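Nalitz Bench Simulator Set-up Guide
Section 14: When the arm stops with something still in its fingers

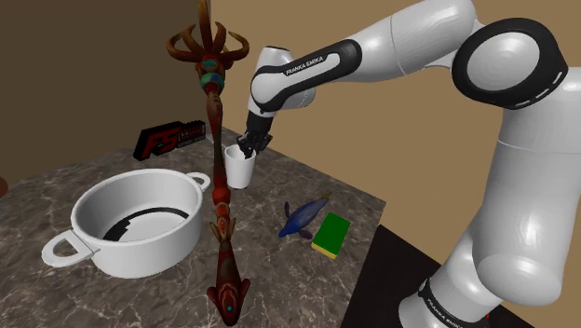 Figure 14. Kitchen counter layout in the simulator, with the arm holding a paper cup by the rim.

Sooner or later you will come back to your screen and find the arm stopped partway through a job, fingers shut on a cup, and a red "Grip hold fault" line in the Meltgate message window. Please don't worry, you haven't broken anything. Most people meet this fault in their first week, and it is much nicer to meet it in the simulator than on a real counter with a real arm.

The fault means the program asked for a move while the grip check was still waiting for an answer. Thin-walled things held by the rim bring it on more than anything else. A sponge will rarely do it, and a heavy pot is a different kind of trouble altogether (see Section 9, Lifting by a handle).

CAUTION: If your simulator session is linked to a real arm, break the link before you do anything on this page. Resetting the simulator while linked sends the arm home by the shortest path, and it will not go around whatever is standing in the way. Keep everyone out of reach until the link light is off.

Clearing the fault

1. Press Pause. Do not press Reset yet, tempting as it is. Reset wipes the message window, and you will want to read it.

2. Open the message window and find the first red line. Later ones are usually just the same complaint repeated. Copy the line into your run notes along with the name of the layout.

3. Turn the view until you can see both fingertips and the rim of the cup. Look for a finger that has sunk into the wall of the cup. If you find one, go to step 4. If the fingers look right, skip ahead to step 6.

4. Open the Grip panel and lower the closing force by 2 steps.

5. Set the grip wait to 300 milliseconds. Older layouts, including all the Skokville ones, were saved with no wait at all, and they need this changed by hand the first time you load them.

6. Check what is close to the cup. In the layout shown in Figure 14 the tall carved staff stands right beside it, and a sideways move to the left will run straight into the shaft. Choose Lift First in the path menu so that the arm goes up before it goes across. Mind the top of the staff too, where the prongs spread out. Lift First only looks at the held object and the gripper, so watch the elbow yourself.

7. Press Release. The cup will drop from wherever it is being held. If it tips over, use Put Back to stand it up again.

8. Press Reset, then run the job once at slow speed with your hand near Pause.

Note: Akgül grip files keep their own force setting and will quietly replace yours on loading. Make the change in step 4 after the grip file is in, or you will be back here in a few minutes wondering what you did wrong.

If the fault comes back

Try the job 2 more times at slow speed. Should it stop again at the same point, save the session with Keep Contacts ticked and send it to the help desk with your copied line from step 2. Leave the other objects on the counter when you save, even the ones your job never touches. We have had several faults that disappeared as soon as the counter was tidied, and those take us much longer to find.

Do not raise the fault limit to get past the message. The limit is shared with linked arms.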